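Prendre soin de ses livres de poche et de ses séries à la maison

Chez nous, les romans ont fini par coloniser jusqu'au buffet de la cuisine, et comme vous êtes plusieurs à m'avoir écrit après mon billet sur les étagères du couloir, je rassemble ce que j'ai appris au fil des années (et de quelques catastrophes, je l'avoue !). Rien de bien savant, des gestes de maison, avec ce qu'on a sous la main.

L'odeur de cave d'abord. Un livre chiné qui sent le renfermé se glisse debout, entrouvert, dans une grande boîte à couvercle, avec une coupelle de bicarbonate posée à côté. Surtout pas de poudre entre les pages, on n'arrive jamais à tout enlever, et le grain raye les couvertures brillantes. Comptez 13 jours pour un gros volume de fantasy, parfois le double si le papier est très jauni. J'ai récupéré ainsi toute la trilogie de Lleucu Samuel, trouvée en août au fond d'un carton de vide-grenier, et qui trône maintenant sur ma table de nuit.

Les étiquettes de prix ensuite, ma bête noire. Un coup de sèche-cheveux tiède, l'appareil bien à distance, puis on soulève un coin avec l'ongle et on tire doucement, presque à plat. S'il reste de la colle sur une couverture plastifiée, une goutte d'huile de cuisine sur un coton, on attend un peu et on essuie. Jamais d'huile sur une couverture mate ou sur du carton nu : mon exemplaire des Gardiens de Bakura en garde une auréole grande comme une soucoupe, en plein sur le visage de l'héroïne.

Pour un dos cassé, je procède comme me l'a montré mon voisin Horațiu Ciobanu, qui relit ses sagas jusqu'à ce que les pages s'envolent. De la colle blanche à pH neutre, très peu, étalée au cure-dent dans la charnière, une feuille de papier cuisson de chaque côté, puis le livre fermé sous une pile de dictionnaires jusqu'au lendemain matin. Le ruban adhésif ordinaire, oubliez-le, il jaunit et finit par arracher l'encre.

Côté rangement, ne serrez pas trop. On doit pouvoir attraper un volume par le milieu du dos, sans tirer sur la coiffe. Les poches supportent très bien la double rangée, à condition de surélever celle du fond avec une planchette (chez moi, une chute de l'étagère de la salle de bains). Gardez les tomes d'une même série ensemble, même si les formats jurent entre eux. J'ai passé une soirée entière à chercher le tome 2 des Chroniques de Prodell, et il était chez les livres de cuisine, entre les soupes et les confitures !

Et un dernier mot pour les lecteurs de baignoire, dont je suis : un livre mouillé se met debout, en éventail, loin du radiateur, avec du papier absorbant toutes les dix pages, à changer dès qu'il est humide.
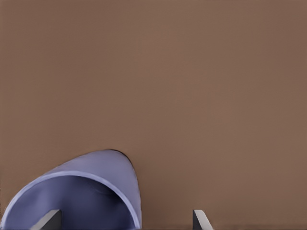

Peut-on nettoyer la tranche d'un livre poussiéreux avec un chiffon humide ?

Mieux vaut rester au sec : tenez le livre bien fermé et passez un pinceau doux sur la tranche, en partant du dos vers l'extérieur.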